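**Rod arm, block pushing: the drift fault (again)**

Run 168 stopped itself on a force trip, with nothing near the rod except air and a certain amount of optimism. Ionuț's view is that the arm is haunted. Mine is that the force offset wanders as the wrist warms up, and that we have been zeroing it once in the morning and then trusting it until tea.

The worse half of the fault came before the trip. For two runs the controller believed the tip was higher than it was and pressed down into the maple. No damage to the board that I can find, but the clamp ring had slipped and needed doing up again. Veronica has the torque figure. I had "tight", which she did not accept.

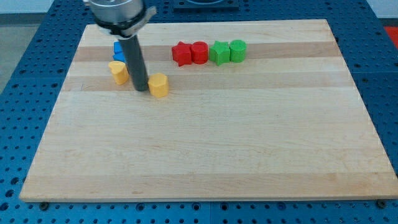 *Larkel workshop, March 6, 2018*

Back on the yellow heart and octagon, rod between them, tip just clear of the wood. The red and green pairs stay in their row at the back until I believe the height reading. Blue ones are behind the rod and can wait their turn.

Log for the bad run has 3,584 samples, and the offset climbs through all of them in a lovely straight line. Cornel asked why there was no alarm on it. There is one. I switched it off in February for being annoying.

To do:

- alarm back on (me, sheepishly)
- re-zero before every run, arm clear of the board
- witness mark across clamp ring and rod
- ask Reda whether the stop can latch, as at present it clears itself and carries on

Nobody reaches over the board with the drives live until that last one is sorted. Ovidiu, this means you.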